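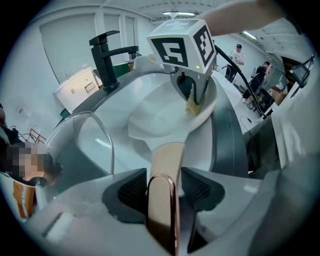

Periklis Zervas asked whether the filter must be changed on the date shown in the log or only when the flow drops. The date governs. A cartridge can pass water freely and still be past its service life.

Section 3. Replacing the Cartridge in the Wundeck Under-Sink Filter

1. Close the cold water valve beneath the sink. Turn it clockwise until it stops.

2. Open the filter tap and leave it open until the flow ends.

3. Place a shallow tray under the housing.

CAUTION: Do not use a pipe wrench on the housing. Use only the Gavberg key supplied with the unit.

4. Unscrew the housing and lift out the used cartridge. Some water will remain inside.

5. Wipe the sealing ring with a clean cloth. Replace the ring if it is cracked or flattened.

6. Insert the new cartridge with the arrow pointing up, then tighten the housing by hand.

7. Open the valve slowly and check the joint for leaks - a single drop is enough to require reseating the ring.

8. Run the filter tap for two minutes before drinking the water.

NOTE: Households with a Hiteck softener should set the bypass lever before step 1. Cartridges ordered before February carry the older part number, 1,306, and fit the same housing.

This site uses cookies to improve your visit. Accept all | Manage settings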